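Somard Home Forum > Kitchen > Cleaning and Care

Fine scratches in steel mixing bowls, and drying on a towel

rtagle
Posted Wednesday
The inner surface of my steel bowl has fine scratches and brush-like marks. I wash by hand and set it down on a striped towel next to the tap. Non-abrasive sponge, dish soap, no powder.

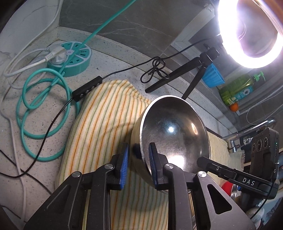 The marks don't catch a fingernail. Is it worth polishing them out, or should I leave the finish alone?

koyama_i
Leave it. If a nail doesn't catch, the depth is cosmetic. I polished one with 2000 grit paper and the treated patch never matched the rest. Stop using a metal whisk if you want fewer of them.

flatrack40
Disagree on polishing. A paste cleaner rubbed along the existing grain for 10 minutes evens it out. Paper is the wrong tool.

The towel is a separate problem. A bowl upside down on flat cloth traps moisture under the rim. Tilt it.

rtagle
It's tilted already. Same cloth takes the steel bowl and the white ceramic one with the gray leaf pattern.
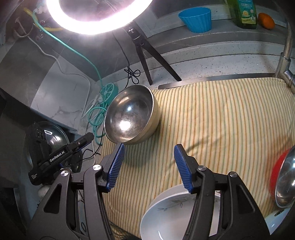
Water spots are minor. I'm mostly asking about the scratches.

koyama_i
Then keep ceramic and steel from touching. An unglazed foot ring will mark steel.

flatrack40
Only if you drag it. Mine have been stacked that way for 15 years.

koyama_i
Stacking is where most of mine came from. Put a dishcloth between them.

rtagle
Will try the paste on a small area near the base first and post the result.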